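Capítulo 4. Preparar y conducir la demostración de recogida en una jornada de puertas abiertas

Este capítulo es nuestro favorito de toda la guía, y se nota. La demostración de la caja es lo que más gente reúne en las visitas de Letport y de Sidville, y se monta con muy poco: el brazo Plestov, una caja de cartón con cosas dentro y una persona que sepa ir contando lo que pasa. Lea antes el capítulo 3 (fijación y cableado) si el equipo ha viajado desmontado.

4.1 Antes de que entre el público

1. Coloque el brazo y compruebe que el bloqueo de la base está cerrado. Tire de él con la mano, sin miedo.
2. Deje libre un pasillo de paso por el lado contrario al del operador. Si hay sillas, retírelas de ese pasillo.
3. Encienda el controlador y espere a que el piloto quede fijo. Tarda 30 segundos; si a los 30 segundos sigue parpadeando, vaya al apartado 7.2.
4. Abra el programa Ruawai y cargue el perfil «Visita». Este perfil limita la velocidad y desactiva los giros amplios de la muñeca.
5. Abra y cierre la pinza cuatro veces en vacío. Escuche: el sonido debe ser igual en todas.
6. Pruebe la parada de emergencia. Siempre, también si la probó ayer.

PRECAUCIÓN: no cargue el perfil «Taller» con visitantes en la sala. La velocidad es muy superior y el brazo no espera confirmación entre una recogida y la siguiente.

4.2 Llenar la caja

Use una caja corriente, con las solapas abiertas. Una caja con los bordes gastados sirve perfectamente, ¡y al público le resulta mucho más cercana que una bandeja de laboratorio! Mezcle materiales que se comporten de forma distinta al agarrarlos: algo blando que se arrugue, algo rígido, algo que ruede.

1. Ponga primero lo blando y voluminoso, apoyado en un lado.
2. Reparta encima los objetos pequeños sin ordenarlos.
3. Retire vidrio, cuchillas, pilas y cualquier envase con líquido.
4. Sitúe la caja dentro del alcance del brazo y pulse «Ver zona» en Ruawai. El contorno debe aparecer en verde.

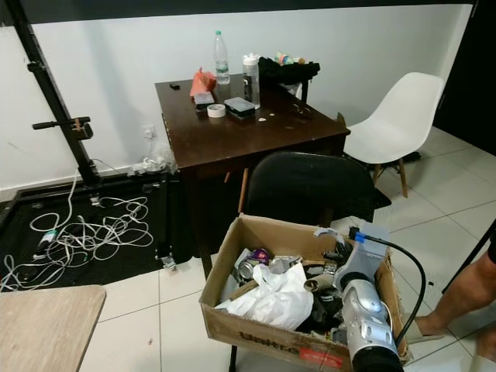

Figura 4-1. La pinza entra por el lado derecho de la caja. A la izquierda, bolsa de plástico arrugada y lata tumbada.

Nota: los objetos oscuros que se tocan entre sí son los más difíciles de separar para el programa. No los quite todos. Un par de intentos fallidos, bien explicados, dan pie a las mejores preguntas de la visita.

Nota: revise el cable de la pinza con el brazo en reposo y con el brazo extendido. Debe formar un bucle holgado en las dos posiciones y no rozar la pared de la caja.

4.3 Conducir la demostración

1. Presente el equipo en dos frases y pase enseguida al movimiento. Las explicaciones largas funcionan mejor después.
2. Pulse «Iniciar». El brazo hará una primera recogida y se detendrá a la espera de confirmación.
3. Pida a alguien del público que elija el siguiente objeto y márquelo en la pantalla.
4. Anuncie en voz alta cada arranque: «Se mueve».
5. Al llegar a la recogida número 7, haga una pausa y abra el turno de preguntas. El motor de la muñeca también lo agradece.
6. Repita el ciclo mientras dure el turno. El perfil «Visita» admite hasta 23 recogidas seguidas antes de pedir un reinicio.

PRECAUCIÓN: el operador no suelta el mando de parada para señalar objetos. Si quiere enseñar algo de cerca, detenga primero el brazo.

4.4 Enseñar la vista de la muñeca

Si dispone de una segunda pantalla, proyecte la cámara de muñeca. ¡Aquí es donde los niños se acercan y los adultos sacan el teléfono! Active «Vista de muñeca» en el menú Cámaras y deje la exposición en automático.

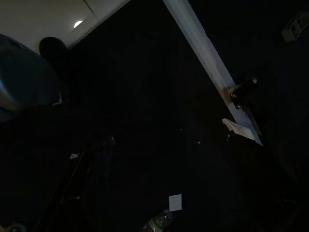
La exposición automática va bien en casi todas las salas, pero conviene comprobarla en varias posturas del brazo antes de abrir la puerta. Mueva la muñeca despacio y observe la pantalla en cada parada. Cuando la cámara se inclina hacia arriba y entra una luz del techo, el resto puede quedar casi negro: se distinguen una viga blanca en diagonal y un papel claro, y muy poco más. En ese caso pase a exposición manual, suba el valor un punto y vuelva a mirar. Guarde el ajuste con el nombre de la sala.

Nota: la propia pinza ocupa una parte de la imagen. Adviértalo al público, porque muchos visitantes tardan en reconocerla.

4.5 Al terminar

1. Pulse «Reposo» y espere a que el brazo se pliegue.
2. Cierre Ruawai antes de apagar el controlador.
3. Limpie las puntas de goma con un paño apenas húmedo.
4. Anote en la hoja de visita las preguntas que no supo contestar y envíelas a Yen-ting Lo, que mantiene la lista de respuestas del anexo B.

Capítulo revisado el 17/2/26.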